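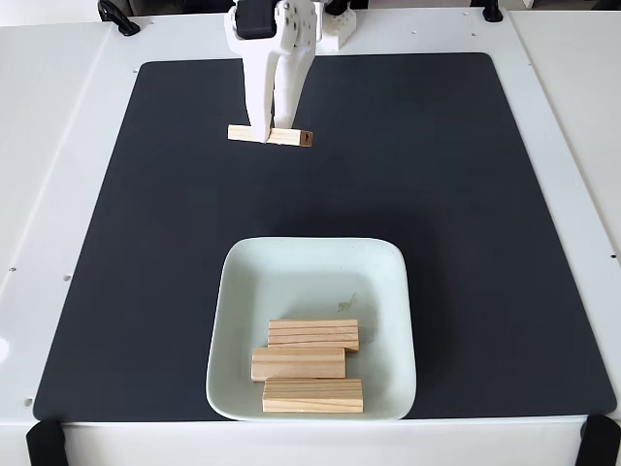
The Flendska arm at work: pine blocks, one pale dish.

Filed under: Opinion / Gadgets & Kit
13 comments | 6 shares

I have spent two evenings with the Flendska desktop kit, which sells for $4000 before you've bought so much as a spare screw. For that you get a white arm, a white table, a dark mat and the privilege of watching pine blocks go into a dish.

My kettle cost less and has better manners. Still, I stayed up past midnight with the thing, so somebody at Flendska knows what they're doing. 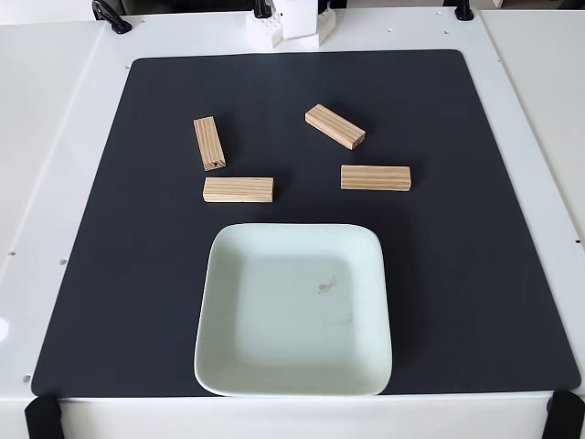 The brochure promises "a new colleague for your workshop". I've had colleagues. They didn't need the blocks laid out for them, though a couple at Titenstead came close.

My quarrel is with the price, and with the Atell support plan, a yearly fee for the right to send an email. Hellwig will rent you a comparable arm by the month and throw in a person who picks up the phone.

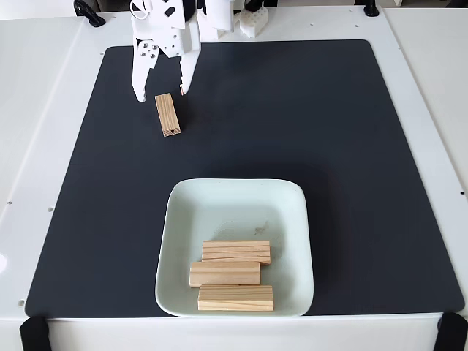

If you teach, rent one in August and let the kids at it for a term. If you're after a hobby, the kit is good fun and I'd favour it over golf. If you want your shed tidied, buy a shelf.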